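Deposit deduction for a countertop described as stained
Ulville Tenants' Help Board — Deposits and Move-Out

Posted by fernhill_2b, 14 August 2018

I vacated a one-bedroom unit at the Widavar building after 2 years. The management office has withheld $298 from my deposit for "kitchen surface restoration." No receipt was enclosed. The move-in checklist records the counter as "fair," with no further remarks. Am I entitled to an itemized statement, and to whom should the request be addressed?
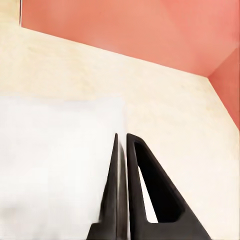

Minoru Sasaki
Write to the office that holds the deposit and ask for the invoice. Send it by certified mail and keep the slip. A phone call will not help you later. I was charged $300 for carpet at another building and the charge was dropped once I asked for the paperwork.

Tsuji Desk
The lease governs the procedure in the first instance. Please review the clause on deposits and note any deadline for disputing a charge — some leases set a short one. Your letter should quote the "fair" entry and enclose a copy of the signed checklist.
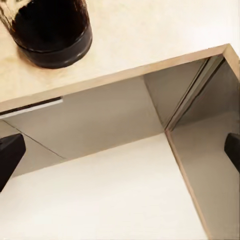 Ordinary wear and damage are treated separately under most leases, and the office should state which it is claiming. Fading or light dulling from regular use is commonly regarded as wear. A burn or a deep cut is not. Color alone can be a poor guide: a light beige-cream surface with a subtle mottled texture, as on the counter beneath the dark brown jar, may have looked that way when it was installed. Ask the office to identify the mark and its location in writing.

fernhill_2b
Thank you both. The letter has been sent.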